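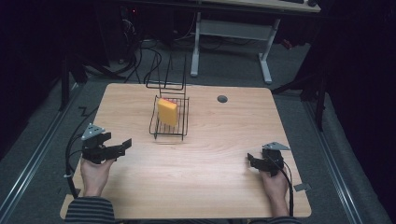
Zurkbridge set check: the Weerasinghe kitchen
By Mitali Sivakumar
Tuesday
4 comments | 154 shares

Fans of the soap keep asking how a family survives that many rows in one kitchen. This is the list we run before every shouting scene.

Breakaway plates stacked apart from real ones - PASS. Labeled at last, after the christmas episode.

Back door opens outward - PASS, with a shove. Leif Hägglund has stormed out through it almost 500 times and the hinges are feeling it.

Stove gas disconnected - PASS. Every meal on this show is cold. Watch their faces.

Knives swapped for rubber - FAIL. One real bread knife in the drawer. Removed, signed for by Ewan Guthrie, who says he was making a sandwich.

Stairs rated for two actors - FAIL. The wedding script puts the whole family on them. Writers informed. Writers sad.

Fire exit clear - PASS once Afroza's coffin from last week was moved.

Recheck before the evening shoot.

Recent
Who pushed Pirnau? Our suspects, ranked
Menaka Liyanage on leaving Zurkbridge for good, again
Prinix renews hospital drama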